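Kitchen practice, minus the kitchen

I got to Ludness on a Tuesday with a notebook and a bad cold, expecting to see a robot wash dishes or something. What I got was Kilian Imhof, two monitors and a very full mug of tea, which he moved away from me three times.

Kilian works on a project called Sancombe, and the idea is pretty easy to follow once he slows down (he talks fast!). You build a room in software, put a robot arm in it, and let it practice picking things up. Then you shuffle everything and go again. Each task gets over 1,000 tries this way, and the computer just chews through them while everybody's at lunch.
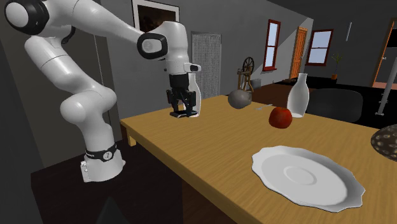
The shuffling is what I kept asking about. Why bother with furniture and windows when all the arm has to do is grab an apple? Kilian said their early version had a plain gray backdrop and the arm did great, right up until they gave it a different room. Then it fell to pieces. Now the backgrounds get mixed up along with the objects, and in their last round of tests the arm managed 80 percent of its grasps in rooms it had never met.

That number made me sit up, but his colleague Luzius Kuster was quick to calm me down. Those rooms were all simulated too. The real arm, over at the Zarbridge lab, has only tried 4 of the tasks so far, and Luzius wasn't ready to share how it did. "Ask me in October," he said, and went back to an argument about friction settings that had clearly been going on since breakfast.

I asked which objects give them the most grief. Teapots, they both said, at the same time.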